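Plurkis two-finger gripper kit – four stars from a slow builder

I bought the Plurkis kit in February, when our shared workshop in Barnermont had finally gotten its arms bolted down and I wanted something gentler for the ends of them. It cost me 171 dollars with shipping, and I have been fussing over it most evenings since then, so please forgive me if I go on a bit!

Assembly took me 9 evenings. The manual is friendly but skips the part where you seat the pads, and I had one in backward for a whole weekend before I noticed (my own fault, mostly). Once that was sorted out, the fingers moved smoothly and I was as pleased as could be. I had an older Grillex gripper before this one, and it was noisier and a good deal fussier about cables.
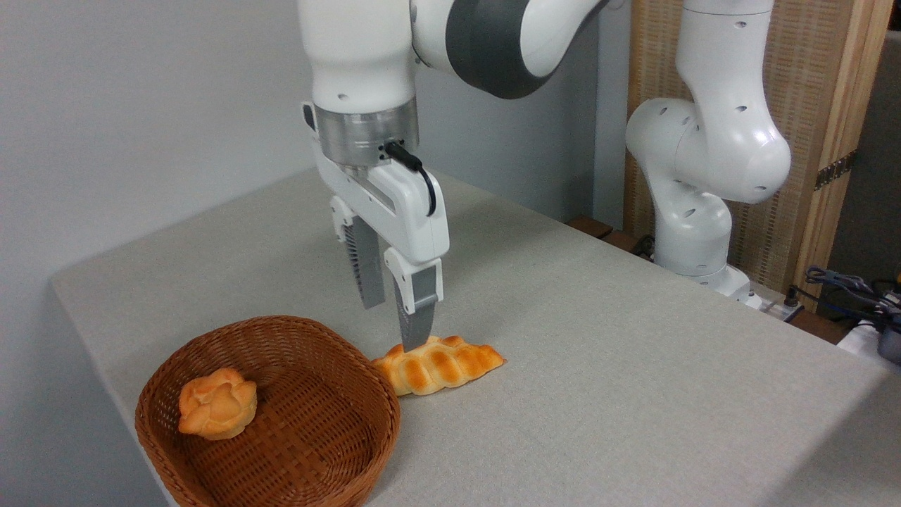 Bread practice at the workshop, one fingertip on the braided roll.

Bread is my favorite thing to try, as it's soft and lumpy and no two rolls are shaped alike. I keep the closing force low and go up a little at a time – a braid has so many ridges that a finger can come down on top of one when you meant it to go alongside. I'd love a finer force setting, and longer screws in the bag.

Would I buy it again? Yes, happily, and I've already got my eye on the Seol pads as a softer replacement set. I took off one star for the manual.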